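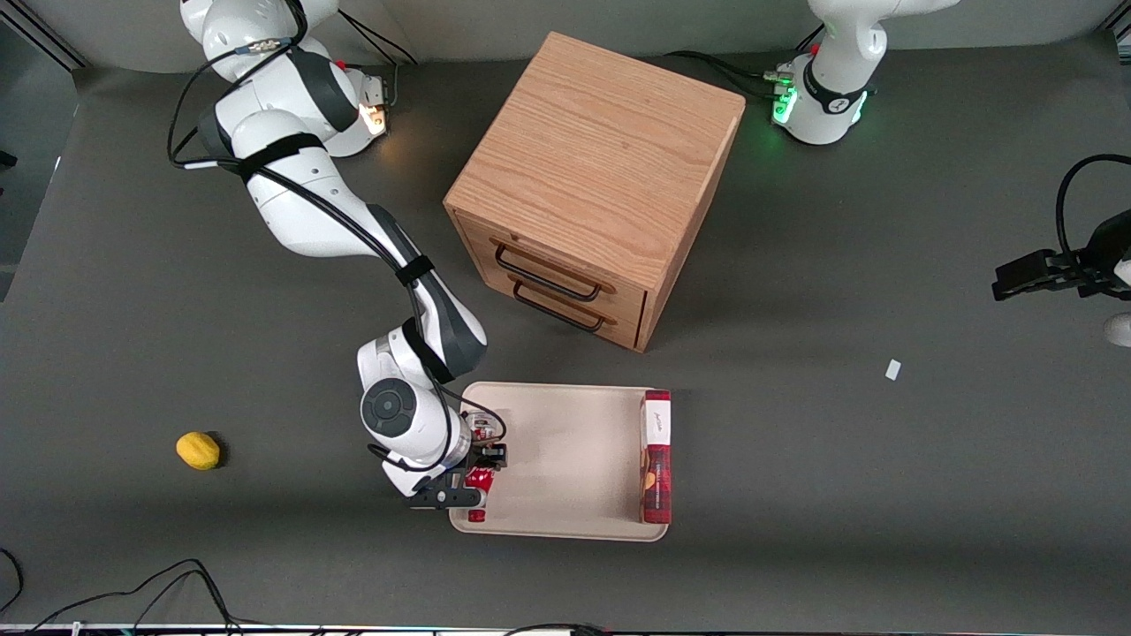

A drawer is a box that lives inside another box and comes out when you ask nicely. People have been putting things in drawers for thousands of years, and for nearly as long they have been opening the wrong one. You probably have a few at home. Some cabinets have a whole wall of them. A little oak one might have just two, stacked one above the other, each with a curved black handle, and you would think it would be hard to lose anything in that. Give it a week.

Why doesn't a drawer fall out?

It wants to. A drawer is held up from underneath by something called a runner, a strip on each side for the drawer to slide along. When you pull, the drawer leans out over nothing, and its front starts to tip down. The back of the drawer tips up at the same time and bumps against whatever is above it, and that bump keeps it in place. Pull too far and there isn't enough drawer left inside to do the bumping. Then you have a drawer on your foot and your marbles all over the floor.

Many drawers have a stopper at the back to save your toes. Grown-ups have been known to take the stopper out and forget to put it back.

Why does it get stuck?

Wood is thirsty stuff. On a muggy day it soaks up water from the air and swells a tiny bit, mostly across the grain. (The grain is the pattern of lines you can see in a piece of timber.) A tiny bit is plenty if the drawer was a snug fit to begin with. It can also jam if you yank one side harder than the other, so the drawer twists and its corners dig in. Push it back, hold it in the middle and try again. Shouting at it has been tested widely and does not help.

The other sort of stuck is the soup ladle. You know the one. It stands up inside the drawer just as you shut it, and after that the drawer opens 6 centimetres and no more. Slide a ruler in and press the ladle flat.

What about a tray?

A tray is a drawer that gave up on having a cabinet. It still has a rim around the edge so things don't roll off, but you can see everything in it at once. That makes it good for stuff you're using now, like your textas and glue. Drawers are better for things you want later, or would like Mum to stop asking about.

Try this: empty one drawer at home onto a tray. Put back only what you can name. My last go turned up 10 dead pens and a key to nothing.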